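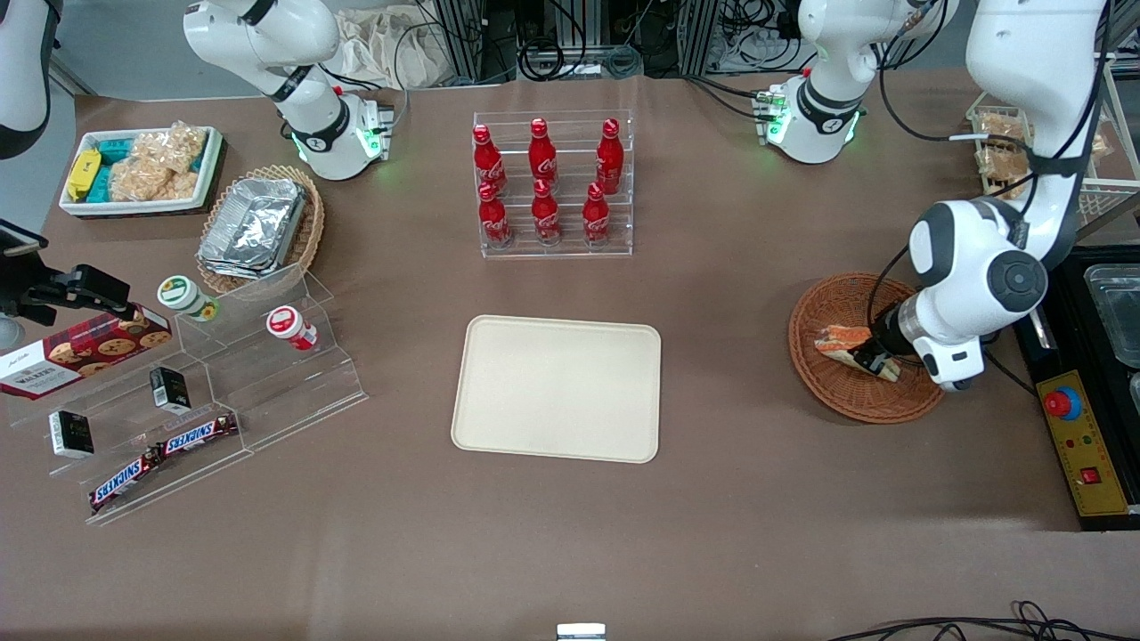

My aunt's house rule was that no guest could be asked a question until something had been put in front of them. I grew up thinking this was manners. It was crowd control. At her parties you arrived, you were fed, and by the time anyone got around to your divorce your mouth was full. The modern host has kept the feeding and lost the nerve: everything comes in its own wrapper now, rice crackers in clear bags, bars in teal, with a bit of bread in a wicker basket to suggest that somebody in the building owns an oven.

Shakuntala Bisht has catered small gatherings in Corano for 17 years and blames the clients. "They want abundance they can put back in the cupboard," she told me. Her own spreads run to fried things that must be eaten in the next four minutes. People stand closer together, she claims, when food is getting cold.

Trilok Uniyal, who used to cook for her and now competes with her, thinks this is sentimental. His July parties offer melon, salt and a chair. I went to one and stayed until 2 in the morning, mostly because of the chair. He sent me home with the rest of the melon, and it leaked on the bus.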